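Chapter 7
Local Boards and the Rules They Write

Chapter outline
7.1 Where local power comes from
7.2 Boards, councils and districts
7.3 How an ordinance is made
7.4 Public comment and its limits
7.5 Case: rental licensing in Udska

Key terms: charter, enabling law, ordinance, resolution, quorum, first reading, recusal, special district

On the night the Udska town council took up its rental licensing ordinance, the meeting room was full and the council did not reach the item until after nine. The ordinance would require the owner of any rented home to hold a town license and to pass an inspection before a new lease began. Council member Lorna Magbanua had written the first draft. Dexter Cabrera, who owned several rental houses near the old Gatchalian mill, had come to speak against it. Under the council's rules he had 2 minutes.

The council did not vote on the ordinance that night. State law required two readings on separate dates, and this was the first. Members could ask questions and send the draft back to staff with changes, and they did both. The final vote came in September, and by then the text had changed a good deal. The fee was lower. Owner-occupied duplexes had been taken out. A section on appeals, missing from the first draft, ran to a full page.

Most of what students learn about lawmaking comes from the national level, where the steps are well known and the people are on television. Local lawmaking follows some of the same steps, but the setting is different. A council member may represent fewer than 2000 people and may know many of them by name. The job is often part time. There may be no political parties on the ballot, and the staff may consist of a clerk, an attorney on contract and a manager who also handles the budget.

This chapter looks at how local boards get their authority and how they use it. We will come back to Udska in Section 7.5, where parts of the ordinance are reprinted.

7.1 Where local power comes from

Towns and counties have only the powers the state gives them. Some states list these powers one by one in their statutes. Others allow a town to adopt a charter and govern itself on any matter the state has not reserved. A law that grants a local government the power to act in some area is called an enabling law.

The difference matters when a rule is challenged. Cabrera's first argument was that Udska had no authority to license rental homes at all. The town attorney, Jennylyn Javier, answered that the state's housing statute allowed towns to set "reasonable standards of health and safety for dwellings offered for rent." Whether a license counts as a standard was a fair question, and the council discussed it for most of an hour. Javier advised members to tie each part of the ordinance to a health or safety purpose and to say so in the text.

The second draft did this. It set out what an inspector would look at, room by room, and gave the purpose of each requirement. Kitchens needed a working sink and a safe source of power for a stove. Bedrooms needed a window or door that opened to the outside. Every dwelling needed at least one bathroom with a toilet, a sink, and a tub or shower, all connected to an approved water supply and drain.
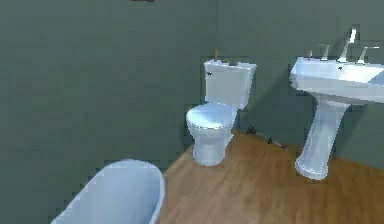

Anything outside the listed requirements was left to the owner. An inspector could not fail a home for worn paint or an old carpet. Javier considered this limit as important as the requirements themselves, and she asked that it be stated in the first section of the ordinance so that a court reading it later would find it easily.

A town may also lose a power it once had. When the state passes a law that covers the same subject and says that local rules on it are void, the local rule is said to be preempted. The neighboring town of Surano had adopted a limit on rent increases that was set aside in this way. Udska's council was aware of the Surano case and kept any mention of rent out of its own draft.

Questions to keep in mind as you read

Who can place an item on a local board's agenda, and who can remove it?

Why might a state require two readings of an ordinance but only one of a resolution?

Should a council member who owns rental property vote on a rental licensing rule? Compare your answer now with your answer after reading the part of Section 7.3 on recusal.

Find the most recent agenda of a board in your own area. Which of its items would create a new rule, and which would only spend money or state an opinion?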